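How to clear a desk down to the keyboard (and keep it that way until at least teatime)

Most advice on tidy desks begins with buying something. There are trays, risers, little bamboo hutches for your pens. I own three of the hutches. They are in a drawer, which is full, and so began my interest in the subject.

What follows takes an afternoon the first time and ten minutes after that. You will need a box, a damp cloth, a dry cloth and a low opinion of your own paperwork.

1. Take everything off

Everything. The lamp, the stapler, the mug of pens of which two write. Put the lot in the box and put the box on the floor behind you, where you will trip over it and remember it exists. Unplug the keyboard if it has a lead.

2. Wipe the top

White desktops are sold to people who have never met a biro. Go over the whole surface with the damp cloth, then the dry one. For ink, try a dab of washing-up liquid and leave it a minute. Coffee rings come off with patience. Whatever my old Girnton desk had on its back edge did not come off at all, and I sold it with the desk.

3. Deal with the cable hole

If your desk has a round hole with a plastic collar in a back corner, that is a grommet, and it is for cables. I used mine for two years as a place to lose paper clips. Lift the cap out, clear the fluff, and feed the leads down one at a time, thinnest last. Tie them underneath to a leg.

4. Put the keyboard back first

It goes in the middle, and a full-size one with a number pad takes up more room than you think. Sit down before you decide where. Your forearms should reach it without your shoulders joining in. Leave a clear strip between the keys and the near edge for whatever your hands are doing when they aren't typing.

5. Allow one drink

One, in a far corner, on a saucer. The saucer matters. My Tronside keyboard had no saucer near it in December and now types a semicolon whenever it feels unwell.
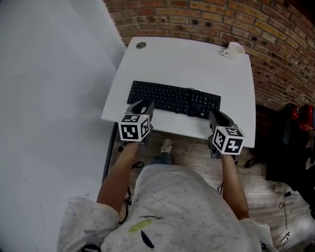 Words: Maham Mohmand
Jan 12, 2023

The far right corner is my pick for the cup, up by the bricks, with the grommet over on the left. Spills then have the width of the desk to cross before they meet anything electrical.

6. Go through the box

Return only what you reached for during the week. I got back the lamp and one pen. The stapler is still in there, with a box of 2,000 staples that I expect to leave to somebody in my will.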